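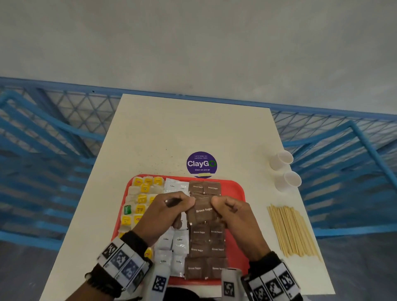
Cillian Mac an tSaoi wrote in the margin of the last entry that I was steeping too long and that the brown edge on every sheet was my own doing, from leaving the corners hanging over the tray. He is right about the corners. I am less sure about the steeping.

January, toning repair paper for the Zerouali ledger, continued

Where we are: the ledger has 196 leaves, most of them sound. The losses are at the fore edge and along the gutter of the first gathering. The original paper is a warm gray-brown with some yellow in it, darker at the head. Nothing in the drawer matches. The Laso stock is close in weight but far too white, so we are toning it.

Tea bath, black tea, cheap bags, torn open and the paper thrown away. Steeped in hot tap water, strained twice through muslin. The second straining matters, I skipped it on the trial sheet and got specks. Sheets go in one at a time, face down, then turned. Left flat in the bath, all of the sheet under the surface. Weighted the corners with glass rods this time. No brown edge.

Results, same paper, same bath:
3 minutes: too pale when dry, though it looked right coming out. Yellow side of the target.
5 minutes: close. Slightly pink under the daylight lamp.
Left over lunch: much too dark, and the surface has gone fuzzy where I lifted it. Kept for spine linings.

Everything dries lighter than it looks in the tray. I know this and still pulled the first sheet early.

The pink is the problem. Cillian wants to try walnut on top of the tea. I tried a wash of weak coffee over one of the middle sheets, which took the pink down but left a tide line where the brush stopped. Putting the sheet into a coffee bath whole would probably fix that. The smell goes after a day on the rack.

Acidity: tea leaves the paper more acid than I would like next to an old rag sheet. Rinsed all the test pieces in two changes of water, then a short calcium bath. The calcium shifts the color toward brown, a little grayer. That may be all the correction we need, so no walnut until we have seen the rinsed sheets properly dry. Should have rinsed the trial sheet before judging the color at all. Note for anyone repeating this: compare after the calcium bath, never before.

Sizing: the toned sheets drink up paste. Brushed one with the Brastik gelatin, thin, warm, both sides. Better. It curls badly while drying and has to go under felts before the edges lift. The unsized piece tore when I tried to pare it, the sized one pared cleanly with a scalpel and teased out well along the edge.

Sanding: tried 400 grit on the overlap to get rid of the step. Works on the sized piece if the block is held flat and you stop early. Goes straight through the color if you don't. The middle of the sheet is paler than the surface, so any sanding shows as a light line on the repair. Touch it in afterward with a nearly dry brush of the same tea. Did this on one fill and I can find it only in raking light.

Lighting: the match looked good on the bench and poor by the window. The bench tube is too warm. Moved the comparison to the north window, mid-morning. By four in the afternoon it is no use.

Dralutside called about their map case. Told them it waits behind the ledger. They asked if we could tone the backing linen the same way. Said I would try an offcut. Linen takes tea unevenly unless it has been washed hard first, so somebody please put the offcut through with the next lot of felts.

Fading: strips of every test are taped inside the window, half of each under black card. Cillian says tea goes pale within a season. The old strips in the back of the previous notebook have moved a bit toward yellow, the coffee ones more. The ledger will live in a box, so I am not going to hold it up over this.

To do:
New bath, same strength, five minutes, rinse and calcium before looking.
One full sheet in the coffee, for comparison only.
Mix more gelatin, there is just a skin left in the jar.
Cut muslin.
Label the rack. Two of today's pieces got swapped on the way to the press and I had to sort them out by the pinholes.

Tray scrubbed, rods in the left drawer.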